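Shared study tables and how students use them at Seltmont campus library

2026-07-04
By Uchenna Nwankwo 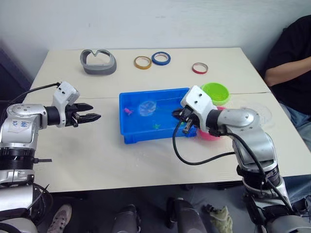 The library at Seltmont has 222 seats for 2,311 enrolled students, and most of the complaints we read before starting this project were about finding one. My report looks at the ground floor, where the single desks were taken out last year and replaced with shared tables. A shared table there is two rectangular ones pushed together, white on top, with a faint seam across the middle. I wanted to know if people treat that seam as a border, and whether the layout changes how long they stay.

Method

I observed the ground floor during May, in the morning and again after lunch, and marked each seat on a paper plan as used, free, or held by belongings. That gave 1,173 seat records. I left out 900 records from the computer area because the chairs there are fixed and people can't spread out. I also handed out a short survey at the front desk. No names were collected.

Results

People sitting alone nearly always chose a corner. When a second person joined the table they usually took the corner diagonally opposite, even if the window side was free. Only when three corners were gone did anyone sit in the middle, and those people tended to leave sooner.

The seam did matter, but less than I expected. Strangers kept their laptops and books on their own side of it. Groups who came in together ignored it.

Seats held by bags were the main source of annoyance in the survey. One student wrote that she had walked the whole floor twice and gone home. Another said he felt rude asking someone to move a coat — so he sat on the stairs.

Limits

May is close to exams, so the floor was busier than in a normal month. I was the only observer and may have marked some seats wrongly when the room was full. The survey only reached people who came past the front desk.

Recommendations

Put coat hooks and bag shelves along the wall on the Arkus Street side. Pull some of the paired tables apart for a trial period and record the same seats again. The plan sheets are stored with the course office if another student wants to repeat the work.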